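Buscar en el manual Buscar

Surkalwood · Guía de montaje, sección 4: preparar el mazo de cables

¡Llega la parte más agradecida del montaje! Con el mazo bien preparado, lo demás va sobre ruedas.

1. Apague el equipo, desenchúfelo y espere 30 segundos.
2. Despeje una superficie clara y bien iluminada (los hilos finos se ven muchísimo mejor).
3. Saque el mazo de la bolsa 1113 y extiéndalo sin tirar de los hilos.

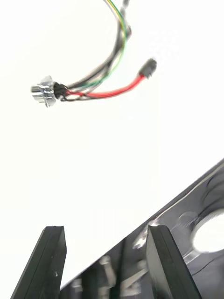

4. Repase el mazo entero antes de conectar nada. Empiece por el conector metálico y siga hacia los hilos, que salen del collar negro en dos direcciones. El cable rojo grueso es su mejor guía: recórralo con el dedo hasta el capuchón gris oscuro del extremo y compruebe que entra recto.
5. Separe con cuidado los hilos finos que crucen sobre el rojo.

Nota: si un hilo fino forma un bucle junto al collar, déjelo suelto, ¡no lo estire!

Precaución: no doble los cables a ras del collar. Si ve cobre al descubierto, pida el recambio 2511.

6. Pase a la sección 5.

Contacto: Despina Mladenović, ext. 111 · © Surkalwood · Volver arriba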